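Prikton Datenplattform, Projektgruppe Migration
Protokoll der Sitzung vom 19. März 2019

Anwesend: Entwicklung (4), Betrieb (2), Produktmanagement, Vertrieb zeitweise
Entschuldigt: Datenschutz, kommt zum nächsten Termin
Protokoll: Betrieb

TOP 1 Protokoll Februar
Angenommen. Eine Änderung: Punkt Lizenzen, dort stand "gekündigt", muss heißen "zur Kündigung vorgemerkt". Wird im Wiki korrigiert.

TOP 2 Stand Migration Stelteo
Altsystem läuft weiter im Parallelbetrieb. Von 597 Berichten sind 400 übernommen und vom Fachbereich abgenommen. Rest teils dupliziert, teils seit Jahren nicht mehr aufgerufen. Vorschlag Entwicklung: alles ohne Aufruf im letzten Jahr nicht migrieren, nur Definition archivieren. Produktmanagement einverstanden, Vertrieb will vorher Liste sehen. Liste geht raus, Rückmeldung innerhalb einer Woche, danach gilt Schweigen als Zustimmung.

Nachtläufe: zwei Abbrüche seit letzter Sitzung, beide beim Laden der Stammdaten. Ursache war ein Sonderzeichen im Feld Straße, Import hat Zeichensatz falsch erkannt. Fix ist drin, Test fehlt noch. Betrieb bittet darum, Fehlermeldungen nicht mehr nur ins Log zu schreiben sondern auch ins Ticketsystem. Kleiner Aufwand, wird gemacht.

TOP 3 Kunde Abu Hammour
Rollout Auswertungsmodul. Kunde möchte 30 Benutzer statt wie im Angebot 23. Vertrieb klärt Nachtrag. Technisch kein Problem, Rollenmodell muss aber vorher stehen, sonst legen wir alles doppelt an.

Offene Frage Zeitzone: Berichte werden nach hiesiger Zeit abgeschlossen, Tagesabschluss beim Kunden also falsch. Längere Diskussion. Zwei Varianten:
a) Zeitzone je Mandant, sauber, größerer Umbau
b) Versatz beim Export, schnell, Sommerzeit muss dann von Hand nachgezogen werden
Mehrheit für a). Entwicklung schätzt den Aufwand bis zur nächsten Sitzung. Bis dahin keine Zusage an den Kunden!

Schulungsunterlagen auf Englisch fehlen noch komplett. Produktmanagement liefert Gliederung, Texte macht Entwicklung mit. Screenshots erst wenn die neue Oberfläche eingefroren ist.

TOP 4 Schnittstelle Kavstead
Testzugang ist da. Dokumentation der Gegenseite passt nicht zur Version auf dem Testserver, drei Felder heißen anders, eines fehlt. Nachfrage läuft. Wir bauen erstmal gegen den Testserver, nicht gegen das PDF. Authentifizierung über Zertifikat, Betrieb beantragt. Abfragen bitte drosseln, letztes mal wurde unser Zugang wegen zu vieler Anfragen gesperrt.

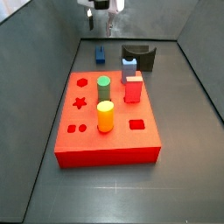
Noch zu Kavstead: Fehlercodes werden nicht durchgereicht, sondern auf eigene abgebildet. Tabelle dazu liegt im Wiki unter Schnittstellen, bitte ergänzen wenn neue auftauchen. Wiederholversuche maximal drei, dann Ticket.

TOP 5 Betrieb
Speicher auf dem Auswertungsserver wird knapp. Alte Sicherungen liegen dort noch aus dem Testbetrieb, können weg. Löschung erst nach Freigabe durch Entwicklung, siehe Vorfall Februar. Neue Platten sind im Budget eingeplant, Bestellung noch nicht ausgelöst.

Wartungsfenster: bleibt abends. Antrag Vertrieb auf späteren Beginn abgelehnt, Bereitschaft reicht dafür nicht.

TOP 6 Verschiedenes
- Passwörter der Testkonten laufen ab, jeder prüft seine eigenen
- Namenskonvention für Branches wird nicht eingehalten, nochmal der Hinweis auf die Wikiseite
- Besprechungsraum beim nächsten mal der kleine, Beamer selbst mitbringen
- Antrag auf zweite Testumgebung vertagt, Kosten unklar

Aufgaben
Entwicklung: Aufwandsschätzung Zeitzone, Test Zeichensatz, Fehlermeldungen ins Ticketsystem
Betrieb: Zertifikat Kavstead, Liste der alten Sicherungen
Produktmanagement: Liste ungenutzte Berichte, Gliederung Schulung, Rollenmodel abstimmen
Vertrieb: Nachtrag Abu Hammour, Rückmeldung zur Liste

Nächste Sitzung in vier Wochen, Einladung folgt. Themen bitte bis zwei Tage vorher an den Betrieb.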